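The clock that wouldn't agree with itself

I went to Plilstead to write about clever software and spent most of my first morning hearing about timestamps. I'm not complaining! I'd just pictured something with more swooshing.

The team there is small, and the thing they make is called Mollow. It takes recordings made by people carrying grippers about by hand and turns them into something a robot controller can learn from. You pick something up, you put it down, and Mollow has to work out where your hand was the whole time, how wide the fingers were open, and which bit of the recording is worth keeping. When there are two grippers it has to do all of that twice and then make the two stories match.

The matching is where Mimoza Dimitriou has spent her spring. She showed me a plot with two wiggly lines on it, one for each hand, and asked me what was wrong. I said they looked lovely. She zoomed in until one line was plainly running behind the other, by 30 milliseconds, and gave me the sort of look my piano teacher used to give me.

"If the left hand is late, the robot learns to be late," she said. "It'll hand a cup to a gripper that isn't ready for it."

Their fix is so simple that I made her explain it again in case I'd missed a step. Each recording starts with the two grippers being brought close together, so each one's camera gets a good view of the other. Mollow finds that moment in both videos, lines them up, and shifts everything after it to suit. Before that they trusted the clocks inside the devices, and Amr Erraji still can't talk about those months without putting his head in his hands.

Amr looks after the tracking, the part that works out where a gripper is from what its camera sees. He likes a messy room. Plants, shelves, packets, anything with corners and colour gives the software something to hang on to, and a big plain tabletop gives it next to nothing. With a fisheye lens you get the ceiling as well, and he's very fond of ceilings (they don't get moved by people looking for their lunch). What he doesn't like is long strips of identical lights, where one stretch looks so much like the next that the tracker can slide along without noticing.

I asked how often it goes wrong. He opened a list. Out of 3922 recordings on the shared drive, Mollow had thrown out more than 1000 on its own, most of them for lost tracking, and Wael Fawzy had gone through the rejects by eye to see whether it had been too fussy. It had, a bit. Wael is now writing the tool that lets you rescue the good half of a bad recording, and I watched him drag a little slider to and fro for most of an hour, muttering. He seemed perfectly happy.
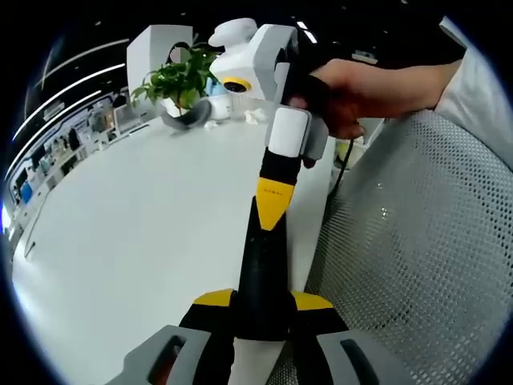
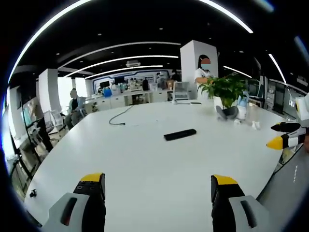
MACHINES & CODE

Both views come from cameras on the grippers, which explains the bendy tables. I tried reading a room this way for an afternoon and had to go and look out of a window.

My own go with the grippers was humbling. Adel Salem ran the session and had me start three recordings before I managed one that Mollow would accept. In the first I'd swung round too fast and everything smeared. In the second I'd put my thumb over the lens. The third went through, and a small green tick came up beside it, and I felt far prouder than a grown woman should.

Adel's advice was to move as if you were carrying soup. I've since passed this on to my nephew, who was in fact carrying soup.

The next version of Mollow is due in June, and the big change is that the checks will run while you're still recording, so you find out about your thumb straight away. Mimoza wants the two hands lined up continuously as well, with no need for the bit at the start. Amr thinks that's a winter job. They were still arguing about it, quite cheerfully, when I left for my train.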